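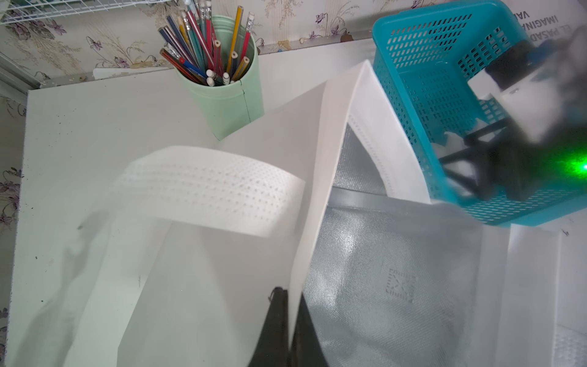
So my sister moves to Stedlow and leaves me her freezer bag, the white one with the silver lining, and I swear I wasn't going to get sentimental over a tote. I was going to fold it up and be done by 9!

But I opened it on the table (just to check for crumbs) and there I was, 26 again, on the Paiva ferry with a bag like it wedged between my feet, guarding seven mangoes and a fish. Ifeanyi Nnaji had caught the fish. He wanted to marry her, and he figured a fish was a good start.

"Don't let it get warm," he told me, dead serious.

She laughed so hard when I handed it over that she had to sit down on the steps. Then she cooked it, and she called him.

I put the pencil cup back by the window, picked up the phone and asked her what she wanted done with the bag.

"What bag?" she said.

© Gradton Stories | Contact | Back to top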